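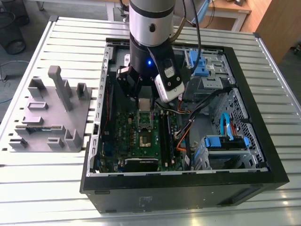
Pokton Wireless Gamepad: Review

The Pokton is a mid-priced wireless gamepad from Grusitz. I used it for five weeks on a desktop PC, mostly with fighting games and one long racing season.

Build and layout

The shell is matte plastic with no creaks under pressure. Stick placement is offset, and the face buttons have short travel with a firm stop. The directional pad is a single rocking disc. It registers diagonals well but gives false ones when you press straight up in a hurry – a real problem in fighting games.

Connection

Pairing over the supplied USB receiver took seconds. Bluetooth works too, though I noticed more input delay there and went back to the receiver. The cable is short for couch use.

Battery

Grusitz does not let you replace the battery. I charged the pad every seven days or so at first, then set the rumble to 70 percent and got a little longer.

Software

Button mapping and stick dead zones are set in a companion app. The installer is 692 MB, far too large for what it does. Profiles save to the pad itself, so the app can be removed afterward. Trigger range cannot be adjusted.

Verdict

Good sticks, good triggers, weak directional pad. Fine for racing and shooters. Fighting game players should try one in a store first.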